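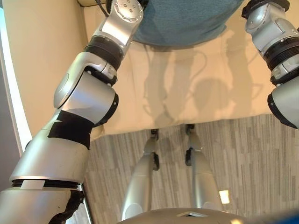 Yesterday I was at the volleyball evening in Raltetti. Rehema Kaijage talked about how our club was born. I write down what I remember.

The first net was hung in October 2000 behind the Biwott school. It was a fishing net, and Gitau Ogola's father brought it on a bicycle.

For the first 3 seasons the women had no team of their own. They played after the men, until it became dark.

Then Faith Mosoti started the women's side – four players at first, so two girls from Lidby came to help. They lost every match that year, but they came to all of them.

In the hall there is now a list of all members from the beginning. It has 309 names. I looked for mine and it is written wrong, with one "r" too many :)

Kheri Kirui asks for old match programs, especially from the games against Lidby. If you have some at home, please bring them to him before practice – he will copy them and give them back.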